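Grillthorpe Makers Forum > Shared space > Snack table AGAIN

wvandenberghe
ok who left the craft table like that. pastries on one side, crayons and pens on the other, crumbs on a bit of paper. we talked about this in July

lokura_6
pastries were for everybody!! three plates, help yourself. didnt hear anyone complaining while they were eating

wvandenberghe
not complaining about the pastries. complaining about the napkin. crumpled, front edge of the table, just sitting there
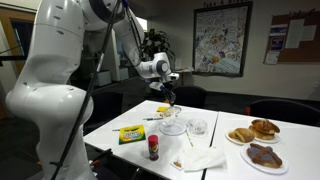 Grillthorpe Paper & Print Club

sasteck
two tables pushed together, food on the right, supplies on the left. thats a system imo. only thing Id move is the Crayola box, put it with the pens

abenitez
Disagree. Food needs its own table, other side of the room. Butter on good paper = ruined paper. Lost 2 sheets that way last spring

lokura_6
so dont put good paper there?? its a table

abenitez
It's the CRAFT table, Aurelio's rule number one, ask anyone

sasteck
can I keep the clear plastic bowl thing if no one claims it. want it for beads. theres a clear lid or shallow dish right behind it too, no idea if they go together

wvandenberghe
take the bowl. leave the little glass cup, I use that one for paper clips

lokura_6
the wood stick near the gap between the tables, is that a stirer or somebodys project

sasteck
looks like a stirrer to me. or a chopstick lol

wvandenberghe
whatever it is, trash or drawer by 6 please. and Im not wiping up the crumbs

lokura_6
fine I'll get the crumbs. bringing more pastries next time tho

abenitez
Other table.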